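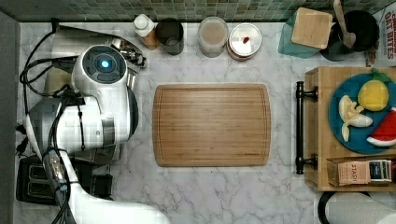

Wanted: households to try out a kitchen helper arm

Dustetti is after people to test the Cullex, our worktop arm for fetching, clearing and putting away. Puncombe and nearby villages only please, we have to be able to get to you the same day if it stops working.

You don't need to know anything about robots. Better if you don't. We've had plenty of feedback from engineers and they all want to change the settings. We want people who have tea to get on the table.

What you'd be doing

Have the arm on your worktop for 4 weeks in December and January. Use it most days. Small jobs: moving a plate, passing a spoon, shifting things off the chopping board so you can use it. We start everybody on toy food before the real thing, soft fruit mainly, banana, watermelon slice and so on. It won't bruise and it can go on the floor as many times as it likes.

Fill in a short form after each session, two minutes if that. Grumbles welcome. If you gave up and did it yourself, write that down, it's the most useful thing you can tell us.

One visit at the start to fit it and one at the end to take it away and have a chat.

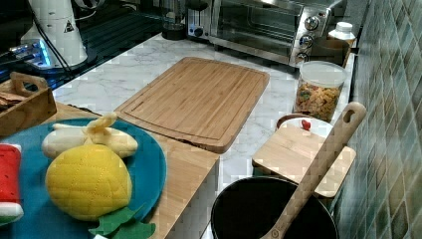 What your kitchen needs

- A clear run of worktop 700 mm deep, or near enough that we can come and measure
- Two sockets, not shared with the kettle
- Ordinary clutter. Please dont tidy up for us. Jars, canisters, toaster, bread, whatever normally lives there can stay
- Tiles, marble, wood, laminate, all fine. Shiny surfaces very welcome, we want more of them in the trial
- Wifi that reaches the kitchen

Hob has to be off and cold while the arm is in use. No knives, no hot pans, no glasses you'd be sad about. It is not to be left running with under-12s in the room on their own.

Who we're looking for

Anyone over 18. Would particularly like to hear from people with a weak grip, bad shoulders or one working hand, as the last round was nearly all people who could manage perfectly well without it. Left-handers too. Renters fine with landlord's say-so, the base clamps on and there's no drilling.

Sorry, no places for anyone who works for Dustetti or for Chu, who make the gripper.

What you get

£714 per household, paid in 2 halves, one after fitting and the other once it's gone back. Electricity included in that. If the arm breaks something of yours we replace it, send us a photo and what you paid. You don't get to keep the arm, people do ask.

Good to know

It is slow. Slower than you, by a long way. Picks up boxes and plates well enough, floppy things less so, packets of tea hit and miss. Makes a hum. The light on the wrist stays on when it's powered, so if your kitchen is also where somebody sleeps it may not suit.

The cameras record the worktop during sessions only. You start and stop them with the button. Faces get blurred and you can ask for any session to be deleted, no reason needed, up to the end of the trial.

How to apply

Send us a few lines through the contact form, put CULLEX in the subject. Tell us who's in the house, any pets (cats on worktops especialy), and attach one picture of your kitchen as it is today. Phone calls between 10am and 4pm if you'd rather talk it over.

Places go as we fill them. We'll reply either way.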